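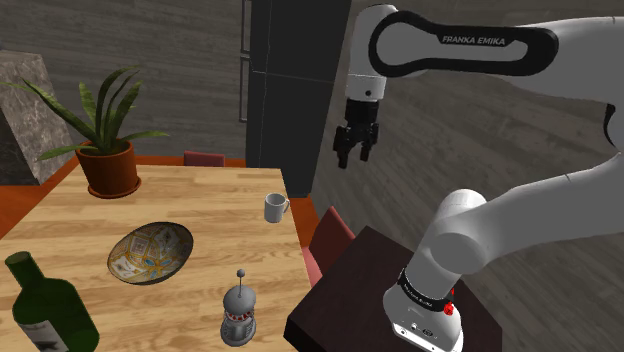

Computer render: a Franka Emika arm and a wooden table

The holy well at Graltow: a visit
August 28, 2026

I went to Graltow for the well, or for what people say about it. The water is supposed to be good for the eyes. It is also supposed never to freeze, never to cloud and never to run lower in a dry summer, and my aunt, who has cataracts, wanted a bottle of it. I said I would bring one back and keep my opinions to myself. This page is the second half of that promise being broken.

You get there on foot from Flistside, 40 minutes up a farm track with a wooden cross at each bend. The crosses are new. The old ones were taken down in March and I was told by two different people that they had been stolen and that they had been sent for repair. The chapel is small and whitewashed and smells of candle wax and damp coats. The well itself is behind it, down a short flight of steps that had been made very slippery by people filling bottles.

Rodica Coman was showing visitors round. She tells the founding story well. A blind shepherd, a dream, a voice telling him to dig where his dog lay down, water on his face, sight. I asked when this was. She said long ago. I asked where it was written down, and she said that the book was in the chapel and I was welcome to look.

I did look. It is a handsome ledger, kept on a stand by the door, and it is a list of favours received, with nothing in it about a shepherd. Each entry has a number and the last one when I was there was 1,027. Plenty of them have no connection with eyes. There is a driving test, a lost ring, a son who rang home. One, signed Cosmin Sârbu, thanks the saint for a headache that went away by the evening. My headaches mostly go away by the evening too. There is no page for people who came, washed and went home the same, and I would have liked to read that one.

I put this to Father Valentin Căpraru after the midday prayers, expecting to be sent off. He was milder than I deserved. He said he had never told anyone the water would cure them and that he sends people with bad eyes to the hospital. I asked why, then, the sign on the steps says "healing spring". He said the sign was there before him. I asked whether it could come down. He said I was free to suggest that to the parish, and laughed, and went to find his lunch.

The service I have less to complain about. It was short, and the singing was rough and loud and a good deal better than a polished choir would have been. An old woman next to me, Jacqueline Hoarau, had come a long way by coach and wept all through it without any fuss. She has been coming for 10 years. I asked whether the water had helped her and she said she doesn't use the water, the steps are too much for her knees. She comes for the prayers for her husband. I had no clever question to follow that with.

At the stall by the gate they sell empty bottles with the saint on the label, candles in two sizes and a booklet by Marius Buzatu. I bought the booklet. It says the water has been tested and found "unlike any other", and doesn't say by whom, or what was in it. It tasted to me like cold water with a bit of iron.

If you are going: wear boots with some grip, bring your own bottle, and go early, as the queue for the steps was past the chapel door by noon. There is no toilet nearer than Flistside. My aunt has her bottle on the windowsill. Her operation is still booked and I have made her promise to keep the appointment.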